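**Thursday, bench 2, February**

Finally got the hollowbody back on the bench today, the one Kaan Sezer dropped off with the buzzing low E. He swore it was the bridge. I spent the whole morning on the bridge! Took it off, cleaned the slots, put it back, tuned up, and there it was again, that same rattly sitar noise on every open E and nothing at all once you fret it. So, nut slot. Should have started there.

Somebody before me had filed it way too deep and left the floor of the slot flat (grrr). I filled it with bone dust and thin glue for now and recut it with a gentle slope toward the tuners. Sounds lovely, but a fill is a fill and I want to make a whole new nut once the blanks from Tuncer turn up. Ghazala says to ask for the longer ones this time and I agree, the last lot were so short I had nothing to hold on to at the end.

While it was strung up I had a go at the pickups. Bridge one measures fine. Neck one was cutting in and out, and wiggling the selector switch brought it back every time, so I squirted some cleaner in there and worked it back and forth for a bit. Better but still a little crackle at the middle position. If it comes back, new switch, and I'm not looking forward to fishing one through an f-hole again.

Fret 5 has a high spot on the treble side, tapped it down, it popped right back up. Needs glue and a clamp overnight. Songül has the good clamp, get it back from her!

Quote for Kaan so far: 70 for the nut and setup, 95 if I end up doing the switch too. Strings extra. He wants flatwounds and we're out, so I'll add them to the order with Ayten's.

Still to do:

- glue fret 5, leave it clamped
- check neck relief again once the heavier strings are on
- polish the frets (all of them look pretty dull)
- ring Müzeyyen re: the case latch
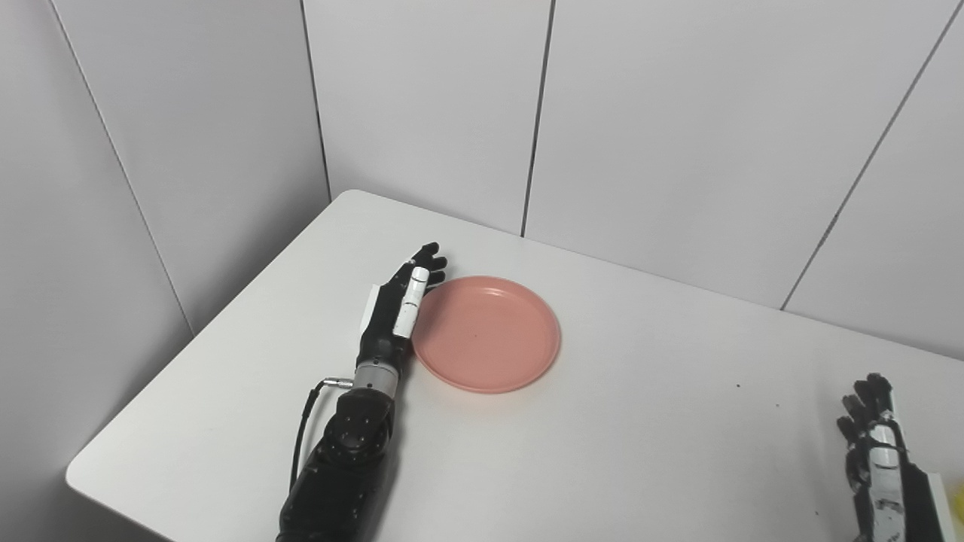
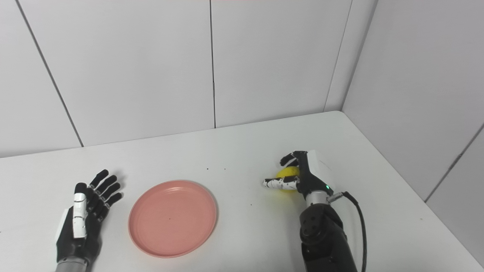 *Black hand over the white tabletop, both shots. Pink plate in both too.*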